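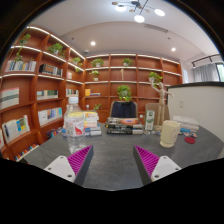 图3 共用长桌一侧的桌面物品:水瓶、书堆、纸盒、木制人偶与杯子

阅读时间:约6分钟

4.2 长桌上的“留置物”

前一节讨论了书架和储物柜,那里的物品大多有名有姓,借还也有登记。到了长桌这里,情形就松散得多,也有趣得多。Distgate阅览室的长桌是整个房间里最受欢迎的一件家具,我们在二月里断断续续去坐了许多个下午,起初只想找个地方整理访谈笔记,坐得久了,才慢慢觉得桌上那些没有人收走的东西本身就值得写一节。本文把它们称为“留置物”,指使用者离开以后仍然留在公共桌面上、又没有被当作失物处理的物品。这个叫法是Malsha Sarkar在一次组会上随口提的,我们试过几个更学术的说法,最后还是觉得它最贴切。

先说书。图3里有两处书堆,一处在水瓶后面,书脊有黄、橙、白、蓝几种颜色;另一处靠近桌子远端的中间,都是厚书,最上面一本的封面带有橙色和偏红的椭圆图案,下面几本则是黑色书脊。书平着摞起来,在书架上算是将就,在桌上却很自然。受访者谈到自己摞书的习惯时,理由五花八门,有人说平放不会倒,有人说摞起来像一堵矮墙,能替自己隔出一小块地方。后一种说法我们听到过好几回,措辞各不相同,意思却很接近:书堆除了供人翻阅,也是一种温和的边界。Pranab Chowdhury在他的田野笔记里写道,新来的人走到桌边,往往先看书堆在哪里,再决定坐在哪里,很少有人会去挪动别人的书,哪怕那堆书已经放了好几天。

水瓶和杯子又是另一回事。二者都用来喝水,在受访者口中的分量却不一样。图中的水瓶是透明塑料的,拧着白色瓶盖;杯子是奶油色的,底足外撇,右侧隐约有些浅浅的刻纹。我们请受访者谈谈桌上常见的饮水用具,提到塑料瓶时,多数人用的词是“顺手”“随便”;提到杯子,话就多了起来,会讲到哪里买的,谁送的,摔过没有。有一位常来的译者说,把杯子留在桌上,等于告诉别人“我还会回来”。这句话我们很喜欢,在后来的编码里单独立了一个类目,叫作“归来的表示”。同属这一类目的还有搭在椅背上的衣物。图3中桌子对面那把椅子上就搭着一件深藏青色的衣物,读者若有在公共阅览室占过座的经验,想必不需要我们多作解释。

问卷里有一题问到占座的方式。收回的有效问卷是90份,其中70位受访者承认自己在桌上留过东西再离开,19位表示曾因为别人留下的东西而换过座位。单看前一个数字,很容易把它理解为一种不大体面的习惯,可是访谈的语气要宽厚得多。大家对书、杯子和衣服普遍容忍,对食物和电线则没有那么客气。受访者心里似乎都有一张并未写明的清单,哪些东西可以留,哪些东西应当带走,说起来各有各的道理,相互之间倒也相差不远。

比较难归类的是那只木制人偶。画室里常见这种关节可以活动的人偶,放在阅览室的书桌上就显得有些特别,图中它站在木底座上,比旁边的物品都高出许多,一只手臂弯曲着抬起来,另一只向外伸出去,手部微微垂下。我们最初打算把它归入“装饰”,后来发现不妥。装饰物一般是由管理一方摆放的,位置也比较固定,而受访者谈到人偶时,说得最多的却是它的姿势。有人说自己坐下之前会顺手给它换一个动作,也有人说从来不碰,只是进门的时候看一眼它今天是什么样子。Malsha Sarkar为此专门记了一页,标题是“打招呼”。我们接受这个看法,把人偶视为一种供陌生人之间间接交往的物品,它不属于哪一位读者,也不替哪一位读者占座,却比多数留置物更能引起谈话。

此外还有一些说不清来历的小东西。人偶旁边是一只白绿相间的高纸盒,正面有绿色标记,盒脚附近有一件银色的圆形小物;再往右,桌面上平放着一只暗红色的圆形杯垫,后面又有些零碎物件,紧挨着桌边那一摞白色的书或盒子。杯垫与杯子之间隔着一小段距离,并没有叠放在一起,类似的情形在我们的记录里很常见。整理资料时,我们曾经想把这些小物逐件辨认清楚,Ismail阅览室那一组记录就是这样做的,花了不少工夫,收获却有限。受访者自己也常常叫不出它们的名字,只说“那个小的”“一直在那儿的那个”。我们因此决定保留这种含混,在编码表中设“零碎”一类,不再细分。

把以上几类放在一起看,长桌上的秩序大致靠两样东西维持:一是物品的体量,书堆和纸盒这样的大件决定了桌面怎样分块;二是物品与人的亲近程度,杯子和衣服虽小,旁人却更不愿意去动。二者有时会发生冲突,例如一只孤零零的杯子占着很宽的一段桌面,这时候后来的人通常会在离它稍远的地方坐下,宁可自己挤一点。这样的让步在Distgate很普遍,在Ismail则少见一些,我们猜想与桌子的长短有关,但现有材料还不足以支持更进一步的判断,留待4.4节结合座位的使用时段再作讨论。

相关条目
书架与储物柜:登记制度下的物品流动
椅背上的外衣:公共阅览室占座习惯访谈札记
Zurnix社区阅览室家具调查
Dredeck旧桌椅的再利用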